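Spring season opens with a bang for Feyisa Youth Soccer

What a start! After a long winter of futsal in the middle school gym, our under-14s were finally back on grass for the first round of the Arkow League, and they came away with a 3-2 win over Ultidar that had parents hoarse by the end of it.

Ultidar went ahead early from a corner (we need to talk about corners, says Coach Wondimu Kumsa, and they will be talking about corners) and it stayed that way until just before the break, when Zinash Lemma picked up a loose ball on the left, cut inside two defenders and hit it low past the keeper. Tsegereda Sisay made it 2-1 with a header ten minutes into the second half, her first goal since she moved up an age group. 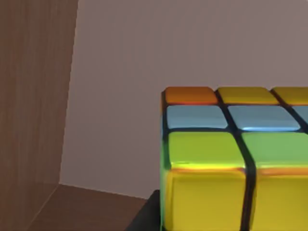
Then came the nervous part. Ultidar tied it from the penalty spot, rattled the crossbar a minute later and looked the more likely winner until Abrehet Gashaw, on as a sub for her league debut, chased down a back pass and poked it home. Her teammates buried her in a pile at the corner flag. We loved every second of it!

The gate was great too, with 447 people through for the whole day of games, our best opening round so far. The snack stand sold out of samosas before the last kickoff, so Gebremedhin Tefera is doubling the order for next time. If you can spare an hour on the grill, please let him know.

The new goal nets fund now stands at more than $1000. Thank you to everyone who dropped in a few bucks at the gate.
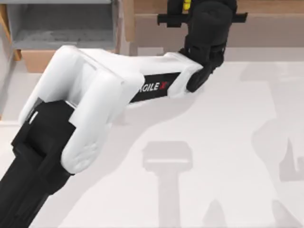 Robot arm, computer rendering

Next up is Zuleven, away, with a 10 a.m. kickoff. They finished above us last year and they like to press high, so it should be a fast one. Rides leave the school lot at 8:45, and players need shin guards, both jerseys and a full water bottle. Under-10 sign-ups stay open through the end of April.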